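# Planning a budget for a hand-held gripper station

I've set up two of these now, one at Kusuma and one in the back half of our shop in Kituvthorpe, and both times I blew the budget on the wrong stuff. So this is the order I'd buy things in if I were starting over tomorrow (and I might be - Izzati Chin keeps asking when she gets her own).

## 1. Pick the task first

Ours is laundry. Shirts mostly, folded on a flat table by a person holding the gripper. Write your task down in one line before you open a single catalog! I didn't, and I ended up pricing wrist sensors that had nothing to do with shirts.

## 2. Split the money

Make a sheet with four rows: gripper, table and backdrop, consumables, spares. Put the spares row in early. It always gets squeezed out when it's last, and then you're begging for screws in week three.

For the Jurnurska build I had $300 for everything except the gripper and the camera. It went like this:

- Table: secondhand, $69 with delivery
- Black cloth and clips: $30
- The rest: shirts, finger pads, screws, marker prints

## 3. Buy the table and cloth

Get a table you can reach across without leaning. Cable holes are fine, just keep them out of the area where you'll be working. For the cloth, buy wider than you think you need and let it hang past the tabletop. I wouldn't spend extra on fancy fabric.

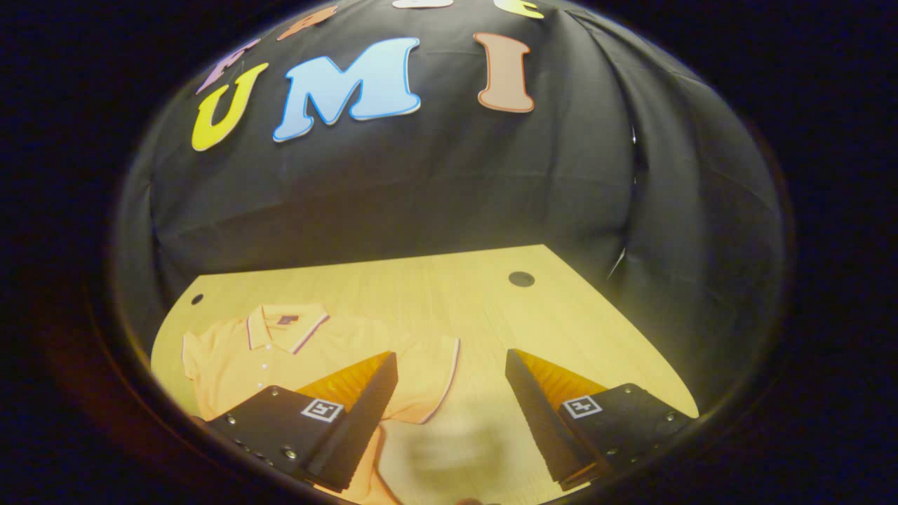
*Orange polo laid out on the table, gripper open over it.*

Foam letters are optional, obviously, but they cost next to nothing and they cheer the place up.

## 4. Budget the fingers as consumables

I got this one badly wrong the first time. I'd priced the gripper as one thing you buy once, and the soft pads really need their own line. Order a spare pair for each gripper with the first shipment, so you only pay shipping once. Same goes for the little square markers on the fingers: print extras on the same sheet, keep them flat in a folder, and check the size with a ruler before you stick any on.

Syahrul Entili got me into keeping the small screws in a labeled tin. Get a handful more than the parts list says.

## 5. Get shirts with some variety

Thrift stores are great for this. Look for collars, button plackets, striped trim, small logos, a few plain ones too. Mix the sizes. I'd take ten odd shirts over a pack of matching new ones any day.

## 6. Get your quotes in writing

Tamer quoted me on 8th July and the price moved before I'd signed anything, so ask how long a quote holds. Also ask:

- Are pads sold separately, and what's the lead time?
- Is shipping in the price?
- Who pays for returns?

Add 2 weeks to whatever lead time they give you. Then send the sheet to whoever signs off on it, with the spares row still in there.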